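Chapter 4
Tables, Benches and How They Stand Up
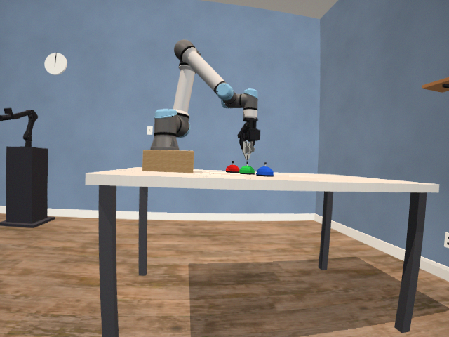
A table is a beam problem with legs on. Start there and most of the rest follows: load goes into the top, along the top to the nearest support, down the support, into the floor. Anything that stops it getting there is a fault. Students tend to draw the top first and add legs at the end, which is why so many first drawings wobble. Take a thick pale top on four dark legs with square cross-sections. Plain enough, looks like a child's idea of a table. But put a load on the left part of it and the legs stop sharing equally, the ones nearest take more, and how much more depends on where exactly the load sits. That sum is section 4.2. Do it by hand first please, before anyone opens the spreadsheet.

What this chapter covers. Spans and sag. Legs, square and round. Rails (sometimes called aprons, same thing). Joints where leg meets rail. Racking, which is the sideways lean you get when you push a table at one end. Floors that aren't flat. Finishes are left to chapter 9.

What you should already have. Moments, from chapter 2. Stiffness against strength, chapter 3. If those two words still mean the same to you go back and reread 3.1, it's short.

4.1 Sag

Tops fail by looking bad long before they break. A shelf or top that dips in the middle is still perfectly strong, usually, but people notice and stop trusting it. So we design for stiffness. Two things matter more than the rest: the distance between supports and the thickness of the board. Double the thickness and the sag under the same load drops to an eighth. Double the span and, with a single load in the middle, it goes up eight times. Learn that pair, it comes up in every exam and in every workshop.

Worked case. The Osman bench, used all through this book, has a top 35 mm thick. The older Limmont bench is the same width and span but has a thinner top, and the owners complained of a dip after a few years under a vice. Part of that is creep, slow bending under a load that never gets taken off. Timber does it, so do most boards. Seidu Amegashie's notes on the Limmont repair are reprinted at the end of the chapter, with his sketches. His fix was a rail under the middle and a new position for the vice, over a leg. Cheap, took 2 days, still good.

Before you read on, try this. Lay a ruler across two books, press the middle, then slide the books closer and press again with the same finger. Write down what you feel, even if it seems obvous.

Key words for 4.1: span, sag, creep, stiffness, support.

Excercises 1 to 14 are on the last page of the chapter. Do the odd ones now, keep the even ones until after 4.3. Number 6 needs the table of board weights in the appendix.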